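Fixing Finger Creep on a Hand-Held Gripper

Your gripper reads fully closed. Your gripper is, by any honest measure, not fully closed. If you are here, you have probably already blamed the software, and the software has probably already been reinstalled.

Finger creep is what happens when a finger shifts on its mounting plate a hair at a time until the width reading and the real width stop speaking to each other. We run Bemov grippers in pairs, mostly on furniture tasks, and we lost 21 recordings in February before anyone picked up a screwdriver. Every one of them looked fine on the dashboard. The dashboard is very supportive.

What you need

A small screwdriver that fits the plate screws, medium-strength thread locker, a rag, calipers, and a flat table. The Clemik calibration tool is handy if you have it. A ruler will do if you don't.

Step 1. Power down and unplug the cable. Do not skip this on the motorized version. It closes when it wakes up, and it does not check for thumbs.

Step 2. Wiggle each finger by hand. A healthy one doesn't move. If it clicks, you have found your problem and can stop reading forum threads.

Step 3. Take out the plate screws on the loose side, wipe off the old thread locker, and look at the holes. If they have gone oval, replace the plate. Longer screws are not a repair, though they feel like one for an afternoon.

Step 4. Put a small drop of thread locker on each screw and snug them down in a cross pattern. Leave it alone for 3 hours. The bottle may promise less – the bottle has never met our grippers.

Step 5. Check that the marker on each plate is clean and flat. A lifted corner gives you the same bad reading as a loose finger, and you will have done all of the above for nothing.

Step 6. Redo the width calibration, then measure the gap with calipers at 2 openings. If they disagree with the reading, go back to Step 2.

Then try it on something with a door.

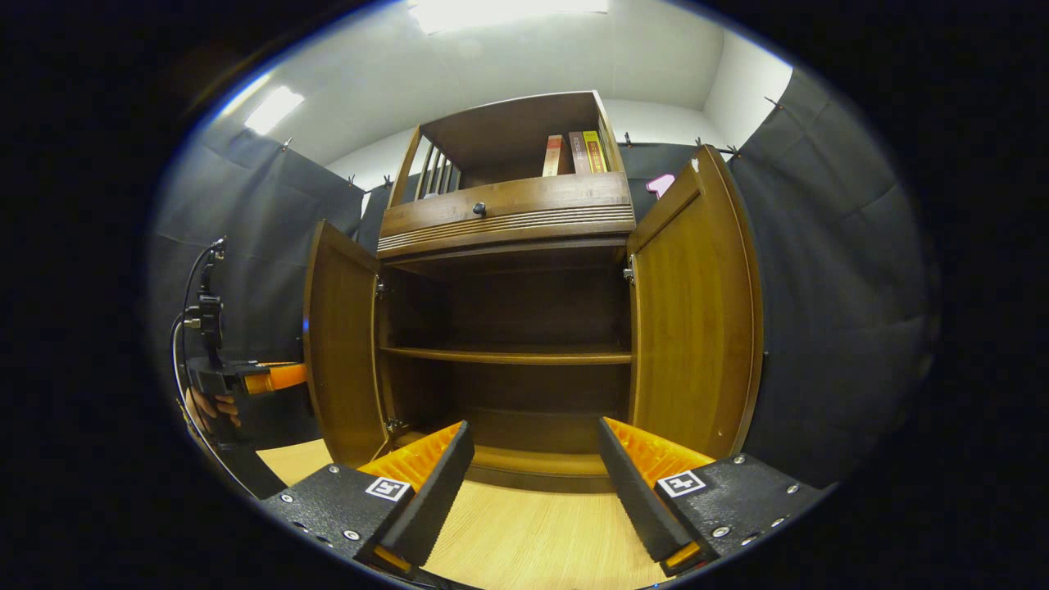 Do I need to recalibrate both grippers if only one was loose?

Only the one you took apart, as long as the other passes the wiggle test and its caliper check. Write down which one you fixed, though. They look the same on the shelf, and the wrong one always gets the sticker.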